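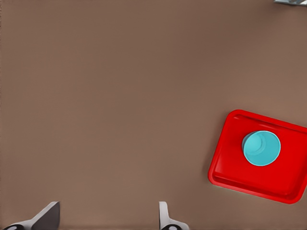
The tray job

September 12, 2019

I have worked at the Clivthorpe kitchen for long enough to remember when the dish return was a window, a shelf, and whoever had annoyed the shift lead that morning. Trays came through the window. You took the cup off the tray, put the cup in the cup rack, put the tray on the tray stack, and did it again until your shift ended or you started to see red rectangles when you closed your eyes. We serve 500 lunches on a full day. I'll let you picture the elbow.

So when Flesell, who run our kitchen and a lot of others, announced that the tray job was going to be automated, there was no weeping at the dish window. There was some muttering. People who had complained about the tray job for years discovered a deep attachment to it.

The first thing we learned is that the arm doesn't start in the kitchen. It starts in a computer, where it gets a brown table, a red tray, a turquoise cup and all the time in the world. They put the simulation up on the break room screen and we ate our sandwiches in front of it. One tray, one cup standing on it, and the two fingers of the gripper open at the bottom with nothing between them. I have never in my life seen a tray come back with one upright cup on it and nothing else. Where is the napkin? Where is the half a roll pushed inside the cup, with the teaspoon under it? I'd like to eat lunch with the people who live in there.

I said this out loud, which was a mistake, and I was put on the list of staff who would "share process knowledge." The list was me and two people from the evening shift. We spent an afternoon in the Bimness room (named after a supplier, I believe, and with no windows) telling an engineer all the ways a cup can be wrong. Upside down. On its side. Stacked in another cup and stuck there by yogurt. Full to the brim, because somebody got a phone call. He typed all of it in and was very nice. At one point he asked how I knew a cup was stuck before I pulled on it, and I sat there with my mouth open like a fish. I just know. It has a look.

We got to 23 kinds of wrong before they needed the room back. I thought of another four on the bus.

The schedule is the part I keep chewing on. There are 17 of us across both shifts and we've been told that no one is leaving on account of the arm. I believe it, mostly. What changes is that the dish window stops being a person's station and becomes a thing a person checks on. There's a new line on the rota called "attend," and it sits between "salad" and "floor." Attending means you clear the jams and wipe the fingers down, and you press the green button when it has stopped to think. The pay is the same as for trays. The elbow should be happier.

What I'll miss is dumb. The window was where you talked. You stood there with your hands busy and someone on the other side handed you a tray and told you about their kid's braces, and then the next one came along. Attending happens around the corner, behind a yellow rail, and the trays will go in on a belt.

Anyway. They want the first 300 real trays run through by the end of September, after closing, with us loading. I've offered to bring the yogurt.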